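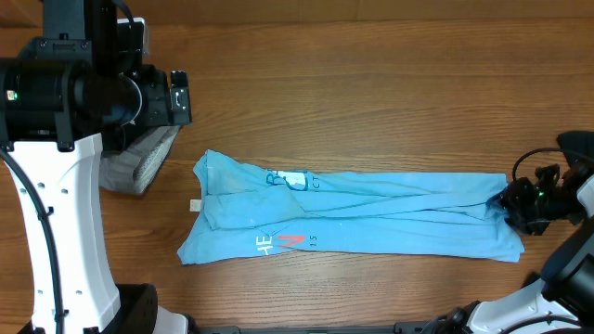
I have folded laundry on the same kitchen table for 21 years, and I have come to believe, with a stubbornness my family finds tiresome, that a t-shirt should be folded lengthwise first. Sides in, long and narrow, and only then up from the hem. Everything else is just making a smaller heap.

I know this isn't how they do it in shops. The outfitters in Fetton, where I worked one summer, had us fold around a plastic board, and we turned out shirts as flat and square as envelopes. They looked wonderful until a customer touched one. At home there is no board, and the shirts aren't new. They have been through the wash so often that the cotton has opinions of its own, the collar curls, the little white tag pokes out wherever it likes, and no amount of smoothing with the side of your hand will get every crease to lie down. I stopped fighting that a long time ago. A soft fold is still a fold!

What I care about is the drawer. When we moved to Grornbridge we inherited a tall old dresser with shallow drawers, and I found that 14 shirts, folded long and then in thirds, will stand up in a row like books. You can see every one of them. Stacked flat, the same drawer gives you the top 2 shirts forever, while the rest sit underneath growing older without ever being worn. (My favorite, from the Manwood fun run, was lost that way for most of a decade.)

People will tell you that printed shirts ought to be folded with the picture facing out, so you know which is which. I used to agree, and now I don't much mind. A couple of letters peeking from a fold, some of them upside down, or just the color of the cloth, and I know exactly what I've got hold of. You live with your shirts long enough and you recognize them the way you recognize a neighbor from behind.

So clear the table, a proper wooden one if you have it — the bed is too soft and the couch is hopeless — and lay the shirt out full length before you do anything else. Bring the sides over. Take your time with the sleeves. My own pile is waiting beside the kettle as I write, and I'd better get to it before supper.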